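Break Room and Kitchenette Walk-Through, Urnthorpe Building, 2nd Floor
Inspected 1/12/20 by Rochelle Fairweather. Comments are mine, and the office can argue with them in writing. 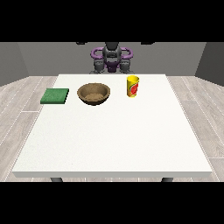
1. Sink and surfaces

Sponges replaced on schedule: NO
The sheet taped inside the cabinet says weekly. The last set of initials on it is from September. I'm told people change the sponge and forget to sign. Maybe. I've heard that about every sign-off sheet in this building, and I'd like to see one month where the initials and the trash agree.

Separate sponges for dishes and counters: NO
The plan was green for dishes and yellow for counters. I asked three people which was which and got three answers. If we're going to have a color rule, it needs to be on the wall.

Surface cleaner labeled: YES, WITH COMMENT
Dotus spray, original bottle, label readable. The label says to leave it on for a few minutes before wiping. I watched two people use it and neither waited more than a couple of seconds. Passed on the label only.

"Antibacterial" claims: NOT SCORED
Purchasing wants credit for switching to the antibacterial sponges. I don't see what the credit would be for. They get left in the bottom of the sink like the old ones did. Buy the cheap ones and throw them out more often.

2. Refrigerator

Temperature at or below 40 F: COULD NOT CONFIRM
The dial thermometer on the door shelf read 38. My own, on the middle shelf, read 43 after half an hour. One of them is wrong and I wouldn't bet on the one that has lived next to the mustard for years. Recheck with a third.

Items dated: NO
Most containers had no date. One had a date and no year, and I didn't open it.

Door gasket: FAIL
Split at the lower hinge corner. A sheet of paper slides out with no drag. The Zollmont service ticket says "gasket inspected, OK." Inspected by whom, and with what? Please get a copy of the technician's notes before the next invoice is paid.

3. Electrical

GFCI outlets test and reset: PASS, one of two
Left of the sink tripped and reset fine. The one behind the coffee maker would not trip on its own test button. It still has power. Do not use it until an electrician has looked at it. I've put tape over it, and I expect the tape to be gone by Wednesday.

Power strips: FAIL
Microwave and toaster oven are on the same strip. This was written up last time and marked corrected. It may have been corrected for an afternoon.

Cords free of damage: PASS
Kettle cord is stiff near the plug but I found no cracks. Look again next round.

4. Fire

Extinguisher mounted and reachable: PASS
Gauge in the green, pin in, tag current. Best thing in the room.

Toaster crumb tray: FAIL
Full. Cleaned it myself, which shouldn't count as a correction.

Smoke detector: COMMENT
Tested, loud. I was told it "never goes off by accident," as if that were good news. With that toaster, I'd expect it to have gone off at least once. Check that it isn't being covered.

5. Floor and trash

Mat lies flat: NO
Curled corner on the sink side. Somebody has tried double-sided tape. Replace the mat.

Trash lid closes: YES

Signs of pests: NONE SEEN
I looked behind the refrigerator and under the sink. The pest control log from Aliyu lists a visit that took 2 minutes for the entire floor. I'll take "none seen" from my own flashlight before I take it from that log.

6. Paperwork

Budget request reviewed: COMMENT
There is a request in for $4000 to refresh the room: new paint, new cabinet fronts, a bench. Nothing in it for the gasket or the outlet. The gasket is quoted at $278, installed. I'd fix that first and see how everyone feels about paint after that.

Training records: INCOMPLETE
The binder says all staff watched the kitchen safety video. The video runs around 60 minutes, and the sign-in sheet has the whole floor starting and finishing inside one lunch break. Draw your own conclusions.

Items that must be closed before reinspection: outlet behind coffee maker, power strip, door gasket, floor mat. "In progress" is not closed. Send me a receipt or a work order number for each one.

R. Fairweather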